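Gallery: Planning the Gripper Purchase for Next Year
August, by the Clinholm equipment group
Last updated: August, 16:40

We are preparing the budget for hand-held grippers, and many colleagues asked us to show the work for which the money is requested. For this reason we made this small page. The total frame is 13 grippers with spare pads, and one reserve line of 1,000 dollars for small repairs. The offers from Vasta and Giramham are both still open.

Fruit is a good test for the price question. A large apple and a mandarin need different openings of the fingers, and a cheaper model must manage both before we can put it on the list. 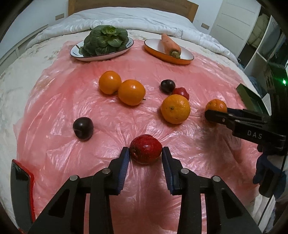
Adamczyk answered to our first draft that the pads should be a separate position in the budget, "because the pads are what you will buy again, and the arms you will buy only once." We accepted this remark. The separate position is now 100 pads, and the price per pair is fixed until the end of the order.

Two grippers, one red apple between the blue pads and one mandarin held in the other jaw. Plums, oranges and vegetables are also on the shopping list, so please plan a small sum for food each month.

Still missing in the table: shipping from Giramham, and the charging equipment, for which Vasta asks 271 dollars per set. We will add both lines when the written offers arrive.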